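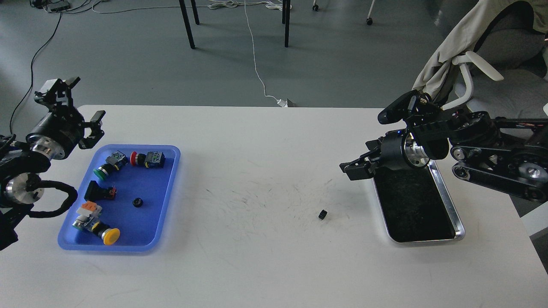

April 1, 2024

Our club task this term is sorting switches, and it has taken a lot longer than the four weeks we gave it. Gyula Kiss wrote the rules. Each part has to go from the left-hand tray to the right-hand one, one at a time, with no human hands over the table once a run has started. We use proper industrial push buttons because they come in awkward shapes. The one with the wide yellow mushroom head is the part I've spent the most evenings on. If the fingers close on the cap at an angle, it rolls out. If they close on the body behind it, the cap ends up facing the wrong way and Gyula marks it as half a point. The green and red ones are easier to plan for. The little black cylindrical bits are the worst of the lot for their size, and I still don't have a grip I trust for them.

We have two teams, Skosier and Trokano, named after nothing in particular. I'm on Trokano. Skosier wrote their motion code from scratch and it runs to 3000 lines. Ours is 743, mostly because we borrowed the path planner from last year's group and left it alone. Theirs is faster. Ours is easier to fix at nine at night when everyone wants to go home.

Scoring is out of 600. Last week we got just over half of that, and most of the points we lost were for dropping things short of the second tray. I lowered the release height and slowed the wrist down for the last part of the move. That helped in practice runs but it costs time, and time is worth points too.

The other job has been labelling. The vision program sorts by colour first and shape second, so an orange top and a yellow cap get mixed up if the lights are off on one side of the room. I've now got separate settings for day and evening - not elegant, but it works for us.

The final is in July at Gullen. Before then I want to redo the cable ties on both arms and write up the calibration steps so the new members can follow them. If you're in the club and have the good hex keys, please bring them back.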